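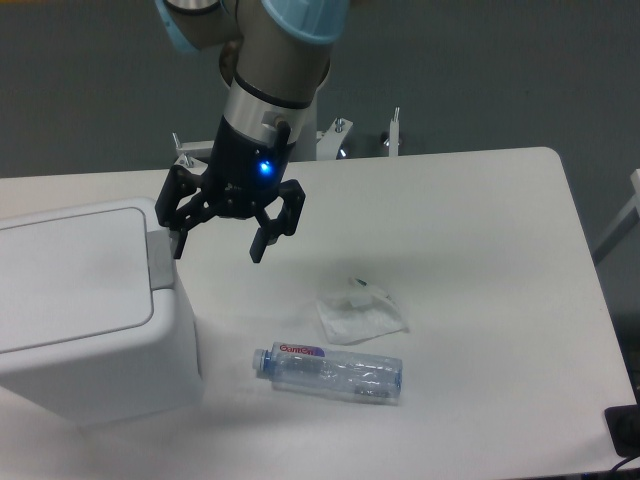
4. Setting up your wallet and taking your first payment

Applies to Kondow desktop, version with the grey side menu. If your side menu is along the top you have the old one, update first. Section revised May 1, 2023.

You need: the Kondow installer, your licence code, pen and paper, an Altuveo account if you want payouts in pounds or euros. Allow 30 minutes. Sync takes longer, see 4.4.

4.1 Before you start

Close any other wallet programs.
Check the clock on the computer. Wrong clock = rejected payments, and the error message doesn't mention the clock at all.
Do not do this on a shared or public computer.
Laptop on mains please.

CAUTION: Nobody from Kondow support will ask for your recovery words. Not by email, phone or chat. Anyone who does is trying to rob you.

4.2 Create the wallet

1. Open Kondow. Choose New wallet. (Restore is for people who already have recovery words, skip to section 6.)
2. Give it a name. Shop name is fine. Customers do see this on the payment page so no jokes.
3. Choose a password. Ten characters minimum. Spaces allowed, accented letters not.
4. Type the password again.
5. Click Create. The recovery words come up, numbered.
6. Write them on paper, in order. All of them. Check the spelling.
7. Click Next. Kondow asks for a few of the words back. Type them in lower case.
8. Click Finish.

If you get a word wrong at step 7 it sends you back to the list. Same words, no harm done. If you close the program before step 8, the wallet isn't saved and you'll get a new list next time. Throw the old paper away, properly, so you don't mix them up.

CAUTION: No screenshots of the recovery words. No photos on your phone. No cloud documents. Paper, two copies, two different places.

NOTE: The password only unlocks this copy of Kondow on this computer. The recovery words open the wallet anywhere. Lost password, fixable. Lost words and a dead computer, not fixable, and we can't help.

4.3 Add Amano tokens

Kondow shows bitcoin only when first opened. To take Amano:

1. Settings > Currencies.
2. Tick Amano.
3. Leave Show test tokens unticked.
4. Click Apply. Wait for the side menu to reload.
5. Click Amano in the side menu, then Receive. Your address appears with a QR code under it.

The Amano address and the bitcoin address are different. Sending one currency to the other's address usually means it's gone. Copy and paste, never type, then compare the first few and last few characters.

4.4 Connect to Pleltetti

Pleltetti is the node software. It comes with the Kondow installer but is switched off until you switch it on. You can skip this and use the public connection, it's slower at busy times and you can't change the confirmation setting.

1. Settings > Connection > Own node.
2. Click Start Pleltetti.
3. If your firewall asks, allow it on private networks. Leave public unticked.
4. Port box: put 521 unless your network person gave you another one.
5. Click Test. Green tick, carry on. Red cross, see below.
6. Choose where to keep the data. 25 GB free at least, on a drive that's always plugged in. USB sticks don't work well.
7. Click Sync and leave it alone.

Sync can run overnight. The bar sticks near the end, this is normal. Don't restart it. You can use the computer for other things meanwhile, just don't let it go to sleep.

Red cross at step 5:
- Port already in use. Close Kondow, reopen, try again.
- Firewall said no. Open the firewall settings and look for Pleltetti in the blocked list.
- VPN is on. Turn it off for the test, you can turn it back on afterwrads.

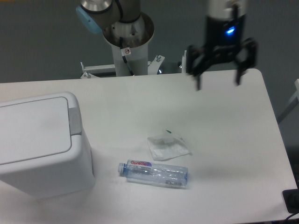 Fig. 4b. Robot arm on its pedestal behind the table.

4.5 Confirmations

How many confirmations Kondow waits for before it marks a payment as Paid.

1. Settings > Payments > Confirmations.
2. Small sales: leave at the default.
3. Bigger sales: raise it. 10 is the most it will take.
4. Click Save.

Higher number, longer wait, safer. The new setting applies to new invoices only. Invoices already open keep the old one.

CAUTION: Seen does not mean Paid. Don't hand over goods on Seen if you can't afford to lose them.

4.6 Link Altuveo for payouts

Only if you want ordinary money in your bank account. If you're keeping the coins, go to 4.7.

1. Log in to Altuveo in your browser. Finish their identity check first or the rest won't work.
2. In Altuveo: Account > Access keys > New key.
3. Tick Read and Deposit. Do NOT tick Withdraw.
4. Copy both parts of the key. The second part is shown once.
5. In Kondow: Settings > Payouts > Altuveo. Paste both parts.
6. Click Link. Status changes to Linked.
7. Pick how often: daily, weekly, or by hand.

NOTE: Keys made before February have to be made again. Old ones will link and show Linked but payouts sit at Pending. Delete the old key in Altuveo once the new one is working.

Altuveo charges its own fee on top of the network fee. See their site for the current rate, we don't set it. The bank account has to be in the same name as the Altuveo account.

4.7 Test payment

Do this before you put anything live. Use a second wallet, your phone is fine, with a small amount in it.

1. Kondow > New invoice.
2. Enter a small amount. Choose Amano.
3. Click Show code.
4. Scan it with the other wallet. Check the amount matches on both screens.
5. Send.
6. Wait for Seen. Then Paid.
7. Open History and check the invoice is there with the right currency next to it.

Stuck on Waiting: check the other wallet really sent it. Then check the sync has finished (4.4).
Stuck on Seen: low network fee in the sending wallet, or you've set confirmations high. Leave it. Don't send again.
Underpaid: the other wallet took its fee out of the amount. Click Top up to make a code for the rest.
Expired: the invoice ran out before the payment got there. The coins are still in your wallet but the invoice has to be matched by hand, History > Unmatched > Assign.

4.8 Back up the settings file

Separate from the recovery words. Holds invoice history, currency choices and node settings. It does not hold the coins.

1. File > Export settings.
2. Choose a password for the file. Can be diffrent from the wallet one.
3. Save to another drive.
4. Do it again whenever you change anything in Settings.

The Altuveo key isn't included in the export. After a restore, make a new key and do 4.6 again.

Next: section 5, Refunds and part refunds.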